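Toy library in Narnel to stay open two evenings a week

The Narnel toy library will stay open until 8 p.m. two evenings a week starting in April, after parents who work days asked for later hours.

The library lends toys, puzzles and board games to families with children under eight. Until now it has closed at 4 p.m. on weekdays. The town council approved money for the extra staff time on Tuesday.

"Most of our members come straight from day care or from work, and by then we've already locked up," said Zofia Ziółkowski, who manages the library. "We had people asking a neighbor to drop things off for them."

The library has 1,111 items on its shelves and lends them for 28 days at a time. Borrowers can renew once by phone or at the desk. A family membership will cost the same as last year, and the late fee on puzzles has been dropped.

Council member Vilém Havlíček voted for the change but asked for a report on attendance before the next budget. He said the building on Usska Street is expensive to heat after dark and he wants to see the evenings used.

Weidong Dong, a father of twins, said he had let his membership lapse over the winter. "I get off at five. It was no good to me," he said. He plans to sign up again.

The later hours will also give staff time to sort donations. Pretend food and other small toys are checked for cracks and missing parts before they go out — a job that has mostly been done on Saturday mornings, when the desk is busiest.
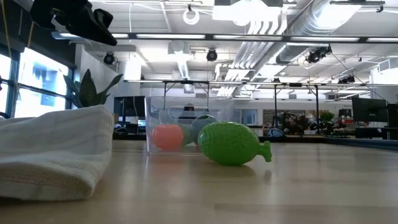 A green toy with a bumpy skin and a short stem, beside a clear plastic bin.

Donations are accepted at the desk during open hours. The library cannot take stuffed animals, anything with a battery cover that does not screw shut, or car seats.

Members who already have toys on loan do not need to do anything. Due dates will stay as printed on the slip.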